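Show, Don't Script: Teaching a Kitchen Robot by Hand and by Remote
Speaker notes, April 2018

Slide 1. Title

Wait for the door to stop banging. Say who I am and that I work on the Prelach kitchen, then get on with it. They've had the long lunch, so go easy on the first five minutes.

Opening line: "I have spent most of a year teaching a robot to deal with a microwave, and I'd like you to know I used to have hobbies."

If no laugh, don't repeat it louder.

Slide 2. Why show at all

Ask for hands: who has written down, in full, how to open a microwave door? (One person always puts a hand up. Ask what it was for.)

The point is that we all know how to do it and can't write it out. Where do you grab? How hard do you pull? When do you let go and start pushing down from the top? My first written version was 308 lines long and the arm hit the counter.

Showing the task is quicker. You do it, the robot records its own joint positions while you do it, and later a learning method tries to find what your attempts had in common. Sometimes what they had in common is that you were tired.

Slide 3. Two ways of showing

By hand: you take hold of the arm and move it through the job. Motors go slack, you feel the weight, you feel when the gripper touches something. Good for contact. Bad for your back, and your own body is standing in the camera view the whole time, so the robot may learn that microwaves come with a person in a gray sweater.

By remote: you stand off somewhere with a controller and drive. Clean view, no sweater. But you feel nothing, and you're judging depth off a flat screen. Everybody overshoots on day one. Tell the Guillot story here (short version, skip the elevator).

Mention that remote control works just as well on a simulated robot, and that's where most of our practice hours went. In simulation you can crush a microwave before breakfast and reset it by pressing a key.

Slide 4. The kitchen

Leave this one up for a bit and drink some water.

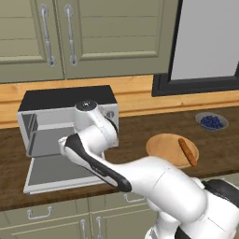
Gripper at the open microwave, simulated kitchen. Sausage on the board, blueberries at the back.

Talk about the door. It's hinged at the bottom and folds down like a tray, so when it's open it takes up space right where the arm would like to be. People at the controls forget this because their microwave at home swings sideways. They come in low, as they would in their own kitchen, and meet the door.

Then the dial. It's small and it's on the right, and from this angle the wrist covers part of it. Ask the room how they'd drive up to something they can't fully see. Someone will say "add a camera." Fine. Then you have two views to watch and one pair of eyes, and the demonstrations get slower. We tried it. I'd do it again for the dial and leave it off for everything else.

Last thing, the forearm. It goes across in front of the cutting board. When you're driving, you watch the gripper, and the rest of the arm is free to wander over whatever is on the counter. A good demonstration looks after the elbow too. Say this twice, it's the one piece of advice people write down.

Slide 5. What a bad demonstration looks like

Play the Bekska clip, no sound. Let them watch it hesitate.

The hesitation is the lesson. A person stops to think, the arm stops, the recording keeps going. Train on enough of those and you get a robot that pauses thoughtfully in front of the microwave, with no thoughts. We trim the pauses now. We should have trimmed them in January.

Also bad: fixing a mistake so smoothly that it looks like part of the job. If you bump the door and back off, mark it. Keep some of those, because recoveries are useful, but know which ones they are.

Slide 6. How many is enough

Graph. Point at the left end first.

We went from 100 demonstrations to 400 and the door opening got better. The dial hardly moved, in either sense. More of the same approach angle just taught it that angle more firmly. What helped was changing where the base was parked before each attempt, which is dull work and can't be delegated to anyone who has met you.

Slide 7. Tools

Plamine is the recorder we use. It's ours, it's ugly, it saves everything. Do not open it live. Do not open it live even if asked nicely.

Slide 8. Questions

Likely ones:

Does simulation carry over to the real arm? Partly. Reaching does, contact mostly doesn't. Don't get drawn into friction.

By hand or by remote, if you could have only one? Remote, with complaints.

Why a sausage? Say it's a long object with an awkward way of lying, and move to the next hand.

If there's time left, go back to slide 4 and take the dial question again. If there isn't, unplug the adapter and take it with me, it's the only one.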